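FOR IMMEDIATE RELEASE

Fortin Adds Cable Handling to Two-Arm Teaching Program

KIRKPORT, 19 August 2019. Fortin today released the first set of taught tasks for flexible parts under its Dromen program. The set covers the handling of braided cable by a pair of small table-mounted arms. All motions in the set were entered by a person, either by remote control or by moving the arms by hand. No path in the set was written as code.

Cable is harder to teach than rigid parts. A block has one shape and a short list of useful grip points. A braided cable takes a new shape each time it is set down, and a grip that worked on one loop may pull a knot tight on the next. Dromen therefore records many short demonstrations from different starting layouts and stores each with the joint positions, gripper opening and camera views of both arms. 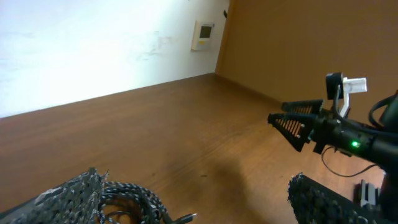 The release contains 1615 demonstrations. Of these, 655 were recorded by hand guiding, in which the operator holds the arm near the wrist and leads it through the motion while the motors carry its weight. The remainder were recorded by remote control, with the operator's two hand controllers mapped to the left and right arms. Both types use the same file layout and can be mixed in training.

Hand guiding gave smoother approach paths. Remote control gave better timing between the two arms, as a single operator cannot easily lead both by hand while also working the grippers. Fortin recommends remote control for any step in which one arm holds the cable and the other pulls.

"The operator has to feel where the slack is," said Maiara Arruda, teaching lead for Dromen. "With remote control that information comes through the eyes only, so the wrist cameras matter more than we had planned for. We moved them twice before February."
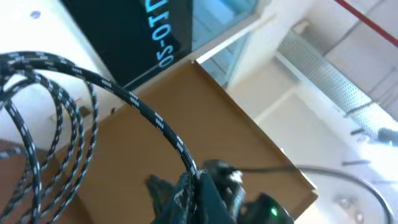

By Teodoro Llorente
Fortin Press Office, Kirkport

Each session starts with the cable in a loose heap between the arms. The operator picks a strand, lifts it clear, passes it to the second gripper if needed, and lays it down away from the heap. A demonstration is ended by foot switch. Failed attempts are kept and marked as failed, with the time of the failure entered by a reviewer.

The task list was drawn up with Stolavano, which assembles cable sets for test benches and will run the first site trial. Stolavano staff with no robot background recorded part of the set after 63 minutes of instruction per person.

"Our people know cable," said Gemma Pagano, operations manager at Stolavano. "We wanted to find out how much of that survives being passed through a controller."

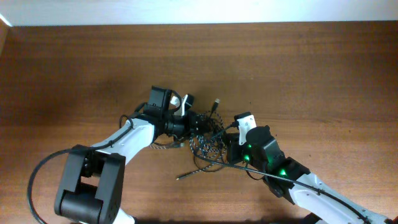
Two-arm setup used for Dromen teaching, with braided cable between the grippers.

The demonstration files, operator guide and playback tool are supplied to current Dromen license holders at no added charge. Version 2 of the playback tool is required. Older versions will open the files but do not show the gripper opening.

Press contact: Teodoro Llorente, Fortin Press Office, Kirkport
Technical contact: Maiara Arruda, Dromen Program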